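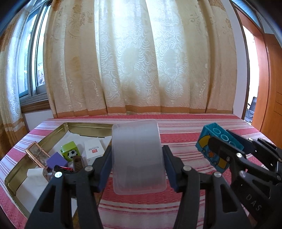

How do you sort a keepsake tin without it turning into a whole weekend?

Posted by Zubaida Virk, June 26, 2026

I have one of those gold-colored metal tins where every little thing I can't throw away ends up. Right now it's open on the striped cloth and there's a little glass box with a rose-gold frame in it, a marbled white block, a purple cube, a green one with a soccer ball on it, and more besides. I want to keep most of it but I'd like to be able to find things — and I'm scared the glass box will get chipped by that white block. Do you wrap stuff? Use dividers? I don't want to spend much.

Mei-kuen Hung
Oh, I love a tin like that! Take everything out first and lay it on the cloth so nothing rolls off. Then cut strips of thin cardboard (cereal boxes are great) a bit shorter than the walls, slit them halfway and slot them together into a grid. Mine has 3 long strips and it took me 44 minutes, with tea. I'd put the glass box in a corner by itself with a folded sock or some felt around it, and the heavy block at the opposite end. Any tiny bits go in a matchbox so they don't slide under everything else.

Lodau275
just get the Dilora drawer trays, they come in small sizes. measure your tin first, I didn't and had to send mine back

Zubaida Virk
Thanks both! Trying the cardboard tonight — I have two cereal boxes in the recycling already. Does the felt need to be glued down or can it just sit there?

Mei-kuen Hung
Just let it sit, then you can wash it.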